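Folding screen

A folding screen is a piece of freestanding furniture made of two or more upright panels, joined by hinges or strips of cloth so that it can be opened out, stood in a zigzag and put away again when the room is wanted for something else. It is one of the oldest ways of dividing a room without building a wall, and it has been loved for many centuries, first in China, later in Korea and Japan, and in time in the houses of Europe, where it was prized as much for keeping off draughts as for its looks.

Early Chinese screens were often heavy and were not always made to fold. Japanese makers did a great deal to lighten them, and their use of paper hinges meant that a painting could run across the whole width with hardly a break, which must have been a lovely thing to see by lamplight. Screens with six panels became a favourite form and were often made in pairs.

Materials

The frame is most often wood, and the filling may be paper, silk, leather, cane, canvas or a woven material of some other kind. Woven fillings are light and let a little air and daylight through, so they suit small rooms and rented flats particularly well. Painted canvas is sturdier, though it does sag in a damp house and may need stretching again after a few winters.

The Oltby screen

In the market town of Oltby a local pattern grew up among the basket makers, with a plain frame and a closely woven panel that could be lifted out for mending. The workshop of Ospina kept an order book, and it lists 3185 screens, a good many of them sold to boarding houses along the coast. Freya Ashworth, whose history of the town's trades is still the fullest account, thought the pattern had been borrowed from garden hurdles. Shahla Parsa has since argued, rather persuasively, that it came from the lids of laundry hampers, and the matter is happily unsettled.

Use at home

Screens are still bought to hide a bed, make a corner for dressing or give a plain background to a table. They stand best with the panels at a fair angle to one another, as a screen opened quite flat will topple at the least knock.

See also: Room divider, Hurdle, Basket weaving
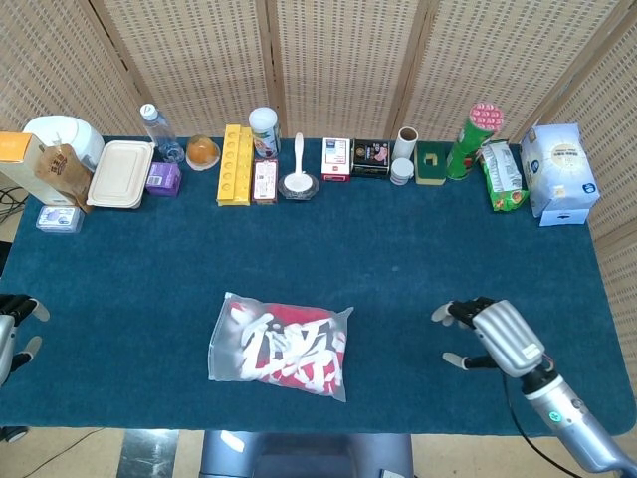 A folding screen with beige woven panels, standing behind a cloth-covered table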